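The Floor Beneath My Feet

After 20 years of carpet, I went looking for something harder. It got a bit out of hand.

By Sun-ja Ham
2021-08-01

I blame the cat. If she hadn't been sick on the hall carpet for what felt like the whole of last winter, I would never have lifted the corner of it, and I'd never have seen what was underneath, and I'd have gone on being a person who didn't have opinions about skirting boards.

What was underneath, by the way, was newspaper. Then more carpet (brown, swirly, quite sad). Then boards, painted black round the edges and left bare in the middle where a rug must once have gone. I sat on the bottom stair with a cup of tea and looked at them for ages. My neighbour Iddrisu Lamptey came round to return a ladder and ended up sitting there too.

"You'll have to do it now," he said. He was right, and I was annoyed with him for a good week.

So began my summer of floors. I read about floors on the bus. I looked at other people's floors when I should have been looking at their new babies. I found I'm firmly in favour of warm wood in a room you sit in, and that I go weak at the knees for anything pale and marbled, and that the bit where one meets the other is what keeps fitters awake at night. A straight join is safe. A diagonal one is for show-offs, and of course that's the one I wanted! 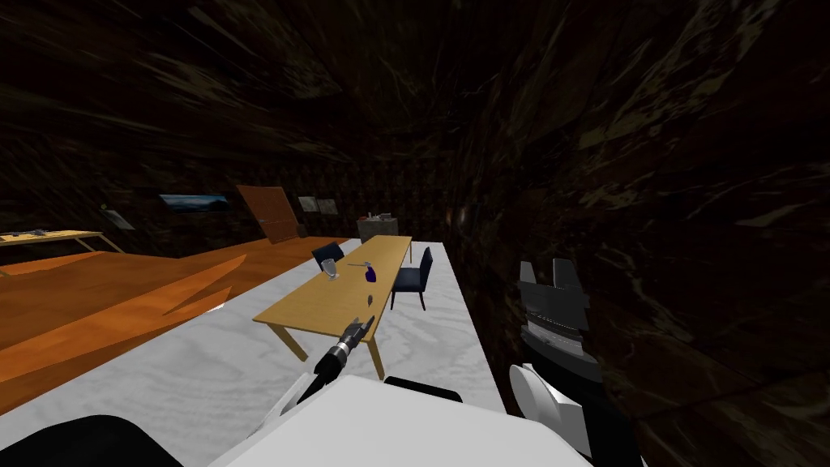
Wood, and the trouble with orange

My first proper lesson came from Oi-ling Chu, who has been sanding and sealing floors since she left school and who talks about varnish the way my uncle talks about football. I'd sent her a long message about "honey tones" and she rang me straight back.

"You mean orange," she said. "Say orange. There's nothing wrong with orange."

Her point was that old pine goes that colour whether you like it or not. You can stain over it, you can bleach it, you can put a white oil on it and pretend you live by a fjord, but give it a few years of sun and the warmth creeps back in. Her advice was to pick the wall colour last. She also told me to stop buying sample pots, as I had 3 on the windowsill at the time and hadn't opened one.

She quoted me £129 to do the hall boards, edges included, and I said yes before she'd finished the sentence. The noise was unbelievable. The cat moved in with Iddrisu for two days and came back fatter.

Then I fell for marble

The kitchen was where I lost my head. I'd gone to a showroom called Vundow to look at cork – sensible, soft, kind to dropped plates – and walked straight past it to the stone. Cheuk-hei Kuo, who was on the desk that morning, let me wander about in my socks, and I'm still grateful.

Real marble is cold, heavy and fussy. Lemon juice marks it. So does vinegar, and so does red wine, and I cook with all of those, sometimes at once. Cheuk-hei suggested porcelain made to look like marble, and showed me a pale one called Elum and a moody dark one called Lui. The dark one was gorgeous. It was also £64 a box, and my kitchen faces north, and I could picture myself hunting for a dropped olive in there with a torch.

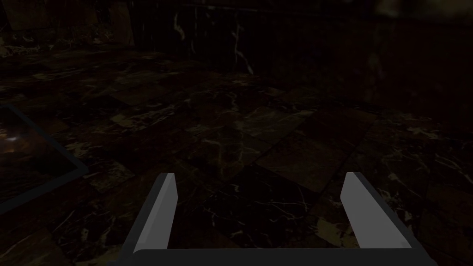

Dark marble tiles: handsome, but think about your light first.

I went home with one sample of each and left them by the back door for a fortnight. The pale one showed every muddy paw print. The dark one showed every crumb, and dust too, which I hadn't expected. In the end I chose the pale, mostly because it made me cheerful at breakfast, and I put a big ugly mat by the door.

The total, with adhesive, grout and a man to lay it, came to a shade under £1,000. I've spent more on worse holidays. The join to the hall is a diagonal, and the fitter sighed when I told him, but he did it beautifully and then took a photo of it for his mum.

If you're starting on your own floors, lift a corner in every room before you buy anything at all. Live with your samples, and put them on the floor where they'll be looked at from above, as they're no use propped against a wall. And do ask about the drying time for sealant, or you'll be climbing in through the dining room window like I was.

The stairs are booked in for October. Oi-ling has seen them and says they're "very orange indeed".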